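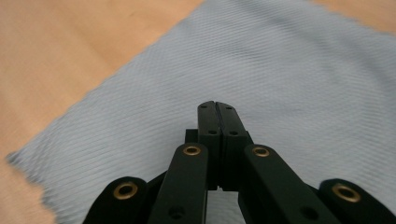
A light blue-gray cloth spread over a pale wooden surface.

Renu Mathur has ironed for other people since she was nineteen, and she still does the collars first.

"Collar, yoke, cuffs, sleeves, then the body," she said. "My aunt did the body first and she got good shirts too. I just can't work that way."

Her shop, Clumis, takes in washing, pressing and small repairs on the main street of Gadusdale. It opened in May, in the space where the shoe store used to be. Before that she pressed table linen for a banquet hall and later ran the back room of a dry cleaner in the next town. When the owner retired, she bought two of his pressing tables and the old steam boiler for $300.

"The boiler was the bargain," she said. "The tables needed new padding."

Most of what comes through the door is shirts and bedding. A shirt costs $5, washed and pressed. Tablecloths are priced by length. She turns down leather, wedding dresses and anything with glued-on beads.

"The glue goes soft with heat. I had one blouse where the whole front slid. I paid for it and I don't take them now."

Linen is the fabric customers ask about most. Mathur tells them to take it off the line while it is still damp and iron it right then, on the wrong side if the color is dark. If it has already dried stiff, she sprays it, rolls it in a towel and leaves it for an hour.

"People spray and iron right away, and the water is only sitting on top," she said. "Let it go in. Have your lunch."

She has less to say about irons. Her own at home is a plain one with a dented handle. She fills it with tap water and empties it after every use. Starch she mixes herself, thin, and only for collars and napkins.

Mamta Nigam works the counter in the mornings and does the mending. She came from an alterations shop and was used to hems and zippers. At Clumis she sees a lot of worn sheets.

"They go in the middle, where you sleep," Nigam said. "You can cut it down the center and sew the outside edges together, and you get years more. My grandmother did it. You feel the seam, I won't lie to you. Some people hate it."

Not every customer wants the work done. Satish Rastogi, who lives two blocks away, brought in a tablecloth this fall with a candle wax stain and left with instructions: scrape off what you can, put brown paper over and under, use a warm iron, keep changing the paper.

"She could have charged me," Rastogi said. "I came back with my curtains."

Mathur said the first summer was slow and the electric bill was higher than she had planned for. She now runs the boiler on weekday mornings only and does all the pressing then. Pickup is after 2 in the afternoon.

She has been asked about delivery and is not interested. A second washer is more likely, if she can find a used one for under $1000.

"I don't want to be big," she said. "I want the other washer."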